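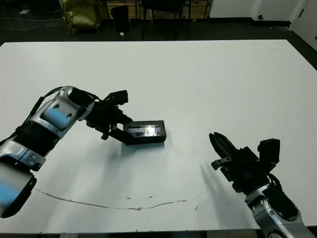 Gebraucht kaufen ist für mich die schönste Art zu sparen, und ich wundere mich immer wieder, wie viele Leute bei Möbeln noch zuerst ins Neuwarengeschäft fahren. Ein Pulli aus zweiter Hand, klar, das macht inzwischen jeder. Aber beim Esstisch hört der Mut auf! Dabei sind gerade Tische das ideale Gebrauchtstück. So eine große mattweiße Platte mit gerader Kante passt in die Küche, ins Arbeitszimmer und zur Not in den Hobbykeller, sie kommt nie aus der Mode, und wer umzieht, gibt sie oft fast geschenkt ab.

Im Mai habe ich meinen eigenen ausgetauscht. Bei Siredano hätte ein vergleichbarer 459 Euro gekostet, ohne Lieferung. Ich habe 40 bezahlt, dazu einen Kuchen für die Nachbarin mit dem Anhänger, und saß am selben Abend schon daran und habe Erbsen gepalt. Meine Freundin Huia Bright fand das leichtsinnig (sie kauft grundsätzlich mit Garantie), hat aber drei Wochen später ihren Küchenschrank von einer Haushaltsauflösung geholt. Sechs Schubladen, alle laufen.
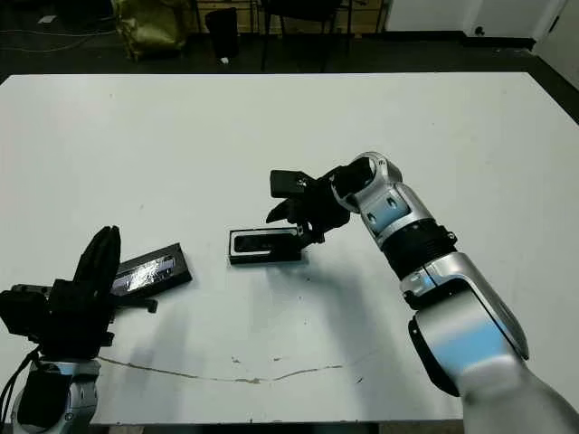

Der häufigste Einwand lautet: Da sind doch Macken dran. Ja, und wie! Genau die machen den Preis. Eine lange, dünne bräunliche Spur quer über die weiße Platte, bei der man auf einem Foto kaum sagen kann, ob es ein Fleck ist oder ein Riss, dazu ein paar dunkle Pünktchen in der Mitte, und schon springen die meisten Interessenten ab. Ich frage dann freundlich nach, fahre hin und streiche mit dem Fingernagel darüber. Bleibt er hängen, ist es ein Riss, und ich handle. Gleitet er drüber, kommt zu Hause erst mal Natronpaste drauf. Und wenn die nichts hilft, gibt es immer noch Tischdecken.

Man muss natürlich ein bisschen Zeit mitbringen. Ich schaue morgens beim Kaffee zehn Minuten in die Kleinanzeigen, mehr nicht, und habe eine Liste am Kühlschrank mit dem, was wirklich fehlt. Was nicht draufsteht, wird nicht angeklickt. Ohne diese Liste hätte ich heute vier Brotkästen.

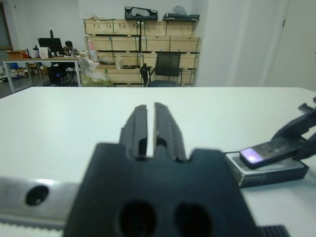 Weiße Tischplatte, rechts ein dunkelgraues Tablett mit glänzendem Rand.

Kleinkram nehme ich übrigens am liebsten gleich mit. Wer einen Tisch verkauft, hat meistens auch Tabletts, Schüsseln und Lampen übrig und ist heilfroh, wenn jemand danach fragt. Sérgio Cordeiro aus unserem Tauschkreis hat so seine halbe Küche eingerichtet und mir stolz vorgerechnet, was er gegenüber den Ladenpreisen gespart hat: 2.606 Euro in zwei Jahren. Sogar der alte Mixer von Nanon läuft noch.
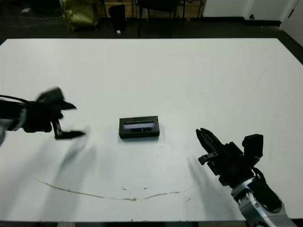
Ob man nun so genau Buch führen muss wie er, sei dahingestellt. Mir reicht das Gefühl, dass am Monatsende etwas übrig ist und trotzdem nichts fehlt. Nur bei Matratzen, Fahrradhelmen und Kindersitzen bleibe ich stur, die kaufe ich neu. Bei allem anderen: erst suchen, dann fragen, dann handeln! Wer noch einen Tipp gegen quietschende Stuhlbeine hat, darf ihn mir gern schreiben, ich habe seit gestern zwei davon.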